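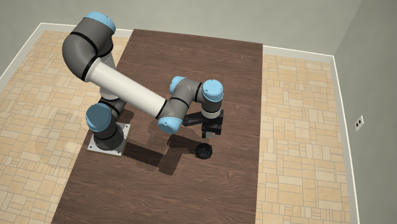 Zasier Guide | Setup | Recording | Export

Updated October, by Olga Henriques

4. Recording your first examples

Pour yourself something warm, because this part rewards patience!

1. Open Dallell, pick the tabletop scene, and load the arm.
2. Set the episode length to 30 seconds (plenty for a single pick).
3. Steer the gripper down over the object slowly, the way you'd like the learner to do it, and keep an eye on the wrist view as you go.
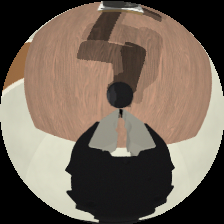
Aguiar wrote in to ask whether shaky runs should be thrown away, and felt that keeping a few had helped.

Note: I'd agree, so long as you tag them.

4. Save the run, reset, and move the object a little before you start again.

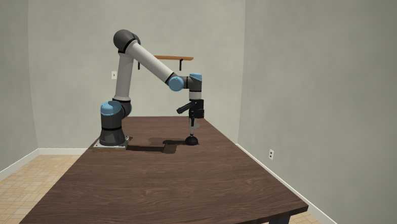
5. Carry on until you have 140 runs, with a good break somewhere in the middle.

Caution: changing the camera settings partway through means starting a new set.

Ditano Help Desk | Copyright Ditano | Back to top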